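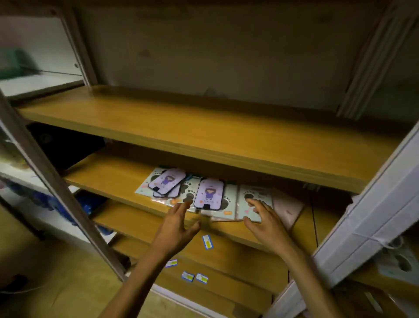
My middle shelf, with the small packages I am trying to put straight. The upper board is still free.

How to keep small flat packages in order on a deep wooden shelf?

Posted by Vasylyna Lytvynenko in Shelves and Storage
Viewed 2,534 times

Hello everybody. I have a small corner for gifts and school things in our shop, and I need advice about the shelves. The unit has wooden boards in a white metal frame. It is strong and I like it, but it was made for big boxes, and my goods are small and flat, packed in plastic or on cards. There are cards in the form of a phone with a cartoon girl in purple, packages with footprints on them, and other little things of this type.

The problem is that they do not stay in place. Every morning I put them in a nice group near the front, and by four in the afternoon they lie one on top of another. The plastic is slippery and the packages slide on each other when a customer takes one from below. Also the upper board hangs over the middle one, so what goes to the back is in shadow and people do not see it.

I tried to stand the cards against the back wall of the unit, but they fall down on their face. I do not want to drill into the wood, and I would prefer not to spend much. Should I use boxes, dividers, or maybe move part of the goods to the upper board? It is empty now, but I am afraid that children will not see anything there. Children are the ones who ask for the phone cards.

Thank you for any idea, and sorry for my English.

Hnat Sirko
Member, 481 posts

Good day, Vasylyna. I had a similar shelf in a stationery shop for many years, so I will write what worked for me.

First, separate by shape before you buy anything. Take everything off the board and make piles: stiff cards in one, soft plastic packages in another, thick things in a third. When stiff and soft lie together, the soft one always slides out and pulls the other with it.

For the stiff cards, use a low tray with a front edge of three or four centimeters. Put the cards in it standing, one behind another, leaning a little back, like records in a music shop. The customer can turn them with one finger and nothing falls. If the tray is too long, put a folded piece of cardboard behind the last card. When you sell some, move the cardboard forward.

For the soft packages, a flat tray is enough, but put a piece of rubber mat under them, the kind that is sold for kitchen drawers. You cut it with scissors and it needs no glue, so your wood stays clean. I bought mine from Goka, but any similar mat will do the same work.

About the shadow: do not use the whole depth. Put an empty box at the back of the middle board, and let the trays stand in front of it. You lose some place, but it was place where nothing was sold anyway.

The upper board I would use for reserve stock in closed boxes, with a label on the short side. Heavy things should not go there.

Zuzana Zelenák

just hang them? most cards have a hole on top. get hooks

Maksym Kostiuk
Member, 20 posts

I agree with Hnat about the trays. Hooks are also good, but first look if your packages really have a hole, and if the metal frame has some place to hold a bar. On my frame there was none, and I had to buy a small standing rack. It took half of the board.

One more thing: do not put out all the pieces that you have. I keep five or six of each kind on the shelf – the others wait in a box under the table. When the group is small, it is easy to make it straight again with two hands, and it takes less than a minute.

Vasylyna Lytvynenko

Thank you all. I looked and not all of my packages have a hole, so I will begin with the trays and the mat. Hnat, a question about the trays: did you use plastic or cardboard ones? I have some cardboard lids at home that are nearly the right height, and I can try with them on Monday before I buy.

Hnat Sirko
Member, 481 posts

Cardboard is fine for a trial. Mine became soft at the corners after one season, then I changed to plastic. Measure the depth of the board first, and leave two fingers free at the front edge, so that nobody pushes the tray down with a sleeve.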